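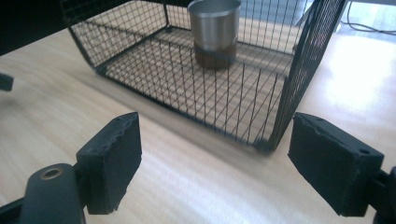
The bird that walks into the river

Cold morning, ice along both banks of the Dizon, and a gray bird the size of a fist walks down a rock and keeps walking. Under. Gone. Comes up a few yards upstream with something wriggling in its bill, shakes once, goes back in.

American dipper. Dull to look at, if we're being fair. Slate gray all over, a little brown on the head, stubby tail, long pale legs. Bobs up and down on its rock like it's keeping time. White eyelids that flash when it blinks. That's the field guide part done.

The rest is stranger. It's a songbird, related to nothing you'd call a duck. No webbed feet. It gets around underwater with its wings, half flying against the current, and grips the bottom with its toes when it needs to. Flaps of skin close over the nostrils. Feathers thick enough, and oiled enough, that it can stay on all winter as long as there's open water moving somewhere.

What it wants is bugs. Caddisfly larvae mostly, mayflies, stoneflies, the odd small fish or loose fish egg. All things that need clean, fast, cold water. Silt up a stream and the larvae go first and the dippers go right after, which makes them handy birds to count. Nobody has to run a lab test to see an empty rock.

Counting is what the Mundeo survey does. Walkers cover the Dizon from the Vuncombe bridge up to the headwaters, 26 miles of bank, much of it alder and bad footing. Last season they logged 73 dippers. Pairs spread out in spring and each one holds its own strip of river, long and very thin, and chases off anything else gray that comes down it.

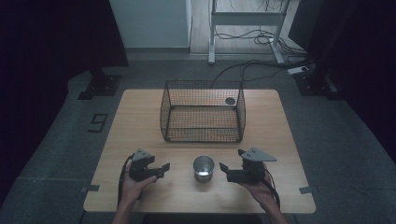

Steel cup and wire mesh basket on a wooden table.

Nests are the hard part. A ball of moss with a side door, tucked behind a waterfall or on a ledge, or under a bridge if there's a beam. The spray keeps the outside moss green, so from the trail it looks like more moss. You find them by waiting. Parent goes in with a full bill, comes out with a empty one, and there's your nest. In April that can be every few minutes.

Four or five white eggs usually. The female sits on them alone. Chicks stay in for more than three weeks, long for a bird this size, but when they do leave they can already dive. Makes sense. The first step out the door is often straight into whitewater.
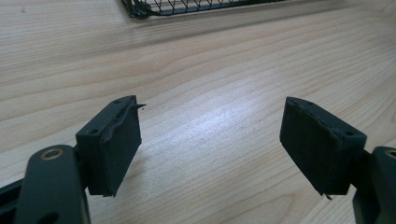
CESTNESS, December 9, 2018 — Upstream now, 717 meters up, and most of the pools have skinned over. The birds higher on the creek have come down, as they do every winter, and territories get looser. Two on one gravel bar by the old weir this morning, which wouldn't last a minute in spring.

And one of them was singing. Loud, too, a run of trills and whistles pitched high enough to carry over the water. They sing all year, males and females both, and the dead of winter is as good a time to hear it as any, with teh other songbirds gone quiet or gone south.

If you want to look, go early and stand still near a riffle. Check the rocks for white splashes of droppings, then check the rocks next to those. Leave the dog home. Wear better boots than I did.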